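Blog > Skastirus Life > Petty Crime

My bike got stolen in October, which makes me the last person on my street to join the club. It was a green Jollik with a dent in the rear fender and a bell that only worked going downhill. I had locked it outside the Güler bakery for as long as it takes to buy two sesame rings and be talked into a third. When I came out, the lock was on the sidewalk in two pieces, laid side by side quite neatly.

I filed the report online. The form asked whether the bicycle was "known to the suspect." It also wanted the serial number, and I would like to thank past me for writing that on the back of a takeout menu and keeping the menu.

Three days later I found my bike on Listgate. Same dent, same bell, same strip of blue tape on the left grip. The seller described it as "gently loved" and wanted $2,000, a sum I found flattering. I had paid a lot less than $2,000, and that was when the bell worked on flat ground.

I called the police right away, in the voice of a man who has cracked the case. 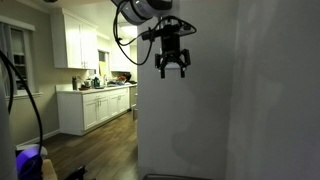
The officer at the front desk said please don't go and meet the seller, please don't message him anything clever, and do you have the listing number. She added that people show up to these things with a cousin and a baseball bat and then everybody has to fill out forms.

I don't have a cousin within driving distance, so this was easy advice to take. I sent her the listing, the menu, and a photo from last summer with me on the bike looking much too pleased with myself. Then I went back to Listgate and read the seller's other ads. He had 13 of them. He had a lot of bikes for a man who claimed to be "selling due to bad knee." I saved all of them, with the times they went up, and emailed those over too. Most had been posted at 2 in the morning. I suppose the knee kept him awake.

After that came a long stretch of nothing. I walked to work. I learned that the hill on the way home is a real hill. I refreshed the page more than is healthy, and on day 17 the listing was gone - sold or seized, the website doesn't say. 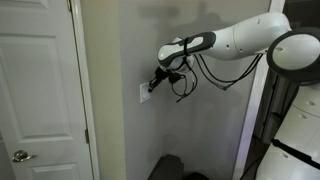 Black plug, white outlet plate.

The call came the following week, while I was in line at the same bakery. They had the Jollik in the property room, along with several others, and could I come in with ID and, if possible, the menu. So I brought the menu. A man behind a window checked the number twice and asked if the dumplings there were any good.

The bike came home with a new seat, nicer than mine, and no bell at all. I asked whether I should give the seat back and got a long look through the glass. I'm keeping it for now. The new lock weighs more than the front wheel.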